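About Plolteck
3 min read

Can a machine do your chores yet? That's the question we get most, and we love it! Plolteck is a small workshop that tests robot arms on everyday jobs: putting away cutlery, sorting parts, clearing a bench. Our answer so far is "a few of them, slowly." 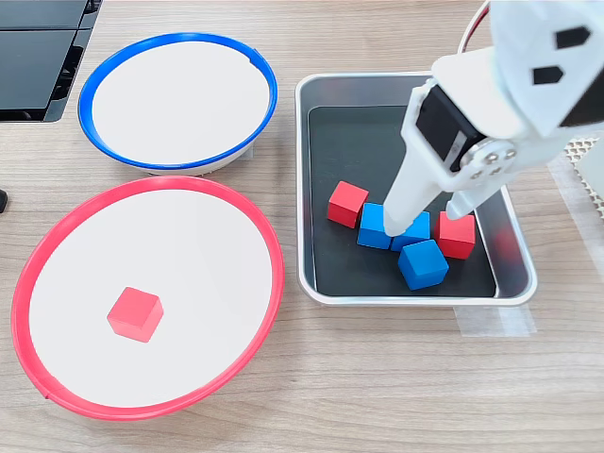
Sorting red and blue cubes at our Vosau bench

We began in December with one arm and a long list of chores. Since then we've logged 2551 sorting runs, and we keep the bad ones too.

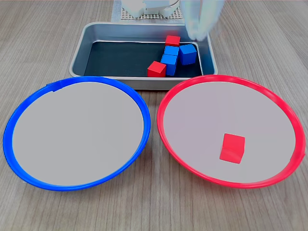 Sorting is where we start every new arm, well before it gets near a kitchen drawer or a parts bin. It's a small chore with all the hard bits left in — picking one thing out of a crowd, for a start. With five cubes bunched up in the tray and only one in the red plate, there's plenty left to get wrong.

Our Zodix project takes the same skills to small shops, where washers and screws need sorting every day.
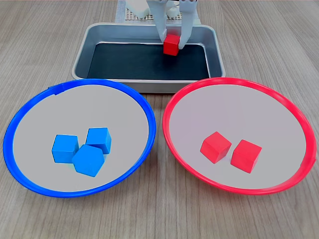 What we're working on now

Socks! Soft things are much harder than blocks, and we've done 144 runs so far. 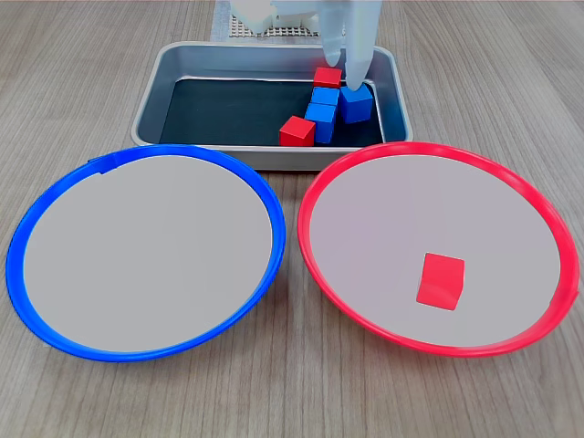 People ask us when they can stop tidying up, and we can't give a date. A toddler would still beat us on speed, and an empty blue plate beside a tray of cubes is a familiar sight here. We're having a great time with it all the same.

Plolteck, 904 Bautista Street, Vosau | Contact | © Plolteck | Back to top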